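Soft stuff everywhere: how do you sort plush and fabric without a spare room?
Posted in Home & Storage, 698 views

drukdale_attic
I have a heap of soft things that has outgrown every place I put it. Stuffed toys, fleece scraps, a throw or two, leopard print that may once have been a pillow. I bought a Viment cube shelf and it holds the things I like least, because those went in first. I have one evening, a bedroom floor and very little willpower. Where do I start?
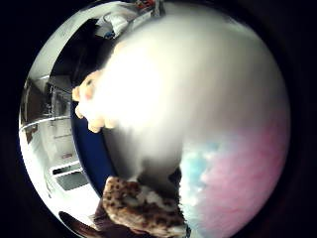
My current system is to pick up a thing, feel sentimental, and put it back down slightly to the left. I'd like a better one. Budget is under $200, and I'd prefer to spend none of it.

zellance22
Sort by feel before you sort by what it is. Plush in one pile, flat fabric in another, anything with stuffing coming out in a third. You can do it half asleep, which is how I did mine. Flat fabric gets folded and stood on end in a drawer like file folders. Plush goes in a zip bag under the bed. Do the sentimental stuff last, when you're tired and mean.

Skip the vacuum bags for anything fluffy. I squashed a bear in one for 16 months and he still looks like he's had bad news.

petersen_st
just get a bigger shelf

mothproof
The bigger shelf will fill up by April, ask me how I know. I'd wash everything washable before it goes away, and check the label on plush, as some of it is surface clean only. Cotton pillowcases make decent storage bags and you already own them. I allow myself 2 for fabric scraps, and when they won't close, something has to go. It's usually the fleece.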